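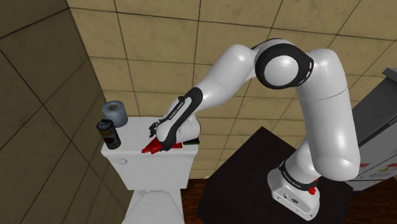
Arm over the toilet tank, red object at the fingers (rendered).

From: Muammer Karaca
To: Ternia rowing and erg list
Date: 16 Nov 2021
Subject: Re: Rate caps on the long pieces

Replying to the Foltitz thread, with the quoted part first.

> We did the 90 minute piece at rate 18 as written in the winter
> plan. Heart rate was fine for the first half and then climbed
> the whole way home, same split. Two of us finished well over
> the cap. Should we slow the split to hold the heart rate, or
> hold the split and let it go? Also, does the drag factor
> matter at this rate? Ours is set wherever the last person
> left it.

Slow the split. The cap in the plan is a heart rate cap, and the split is whatever you can pull under it on the day. The climb you describe is ordinary drift. In a warm room with no fan it starts earlier and goes further. Read the average for the second half against the average for the first half. If the gap is under five percent at a constant split, leave the target alone. If it is more, add 2 seconds to the split next time and keep the rate where it is.

Do not bring the rate up to make the split easier. Several people at Wallance did this last March and the logs looked good, but the work per stroke had dropped and it showed in their 2000 meter tests.

On drag factor: yes, it matters, and more at low rates than at high ones. At 18 the flywheel has a long time to slow down between strokes, so a high setting makes each catch heavy and the lower back pays for it. Check the number on the monitor before you start. The damper lever is not a reliable guide, as a dusty machine will read lower at the same lever position. Write the number in the log next to the split. Without it I can't compare your sessions with the ones from Ağca.

Drinking: stop at 40 minutes, one minute, handle down, then go again. The stop is part of the piece and the clock keeps running. If you take it, note it, or the average split will look worse than it was.

Two corrections to the plan file. The warmup on page three should read ten minutes, the same as everywhere else. The column headed "cap" is beats per minute for the whole group and should have been a percentage of each person's tested maximum. I will post a fixed copy once the remaining test results are in. Until then use your own number from the spring test.

Please send logs as plain text. I can't open the phone app exports.

Muammer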